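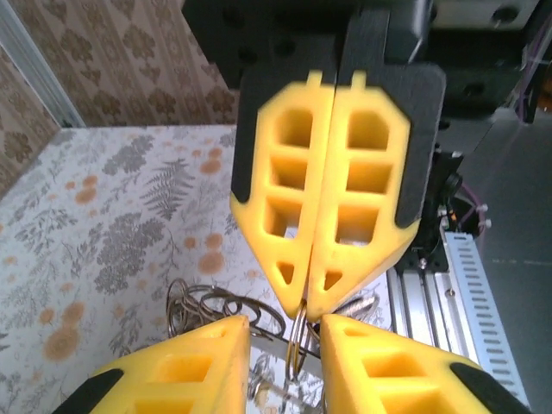
How do you sort out a pile of tangled key rings without bending them?

Work on one ring at a time and slide it free sideways, never tugging at the whole clump.

I love this job! Clear the tabletop first (mine has a fern frond printed on it, and small rings stay put nicely on the surface). Tip everything out and give the pile a gentle shake, as plenty will drop off by themselves.

Now find a loop near the outside. Hold it up, let the others hang, and turn it slowly until you spot the split. Feed its neighbour round and off. Lovely!

Keep silver and brass-coloured rings in separate saucers. Mylene Bautista taught me to thread the finished ones on a bootlace, and I had 84 done before tea. Any stubborn pair can wait for a thin butter knife in the split.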